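Posted 15 February 2021 by Danica Nedeljković

This site uses cookies. By staying on the page you agree to our cookie policy.

Mahasneh Playroom Group: Minutes

1. Last meeting
Minutes from November were read and approved with no changes.

2. Pretend shop
Danica reported that the pretend shop is a huge hit! The children head straight for it, and the little food pieces get more use than everything else on the shelf put together. Feniler has offered us a second set of play groceries for $30 and everyone was in favor. The big white top stays where it is as the shop counter, with the small carton and cup on it.

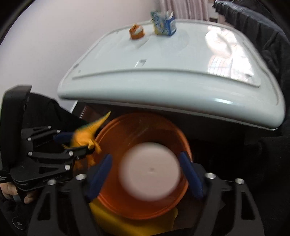

There was a lively talk on whether the counter should be lower. Omine families would like it lower for the toddlers, the older group likes it just as it is. Left alone for now, to be looked at again when the new set arrives.

3. Sorting and bowls
Agreed that the orange bowl is the place for small bits at pickup time, wrappers and packets included, and that the bowl gets emptied and sorted before the next group comes in. Pretend packaging is worth keeping (the kids love filling orders with it). Anything torn or sharp goes in the trash. Danica will make picture labels for the shelf, and she already has some lovely ideas for them.

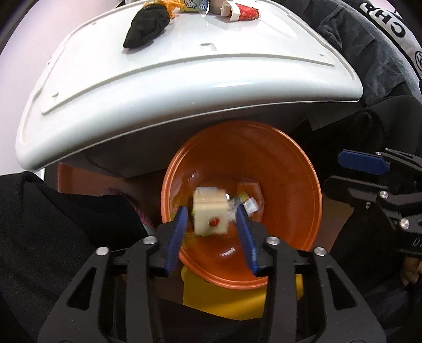

Two families asked if they could bring clean packaging from home. Yes please, as long as it is small, dry and has no staples. Glass and metal lids are out.

4. Money
The balance stands at $400. The play groceries come out of that. Hadberg has asked for our wish list for next year, and a reading corner was the clear favorite, with new floor mats close behind.

5. Other business
The hooks by the door are loose again. Danica will bring a screwdriver. Warm thanks to the Omine families for the snacks, which were wonderful.

Action: Danica to order from Feniler and print the labels.

Last updated by D. Nedeljković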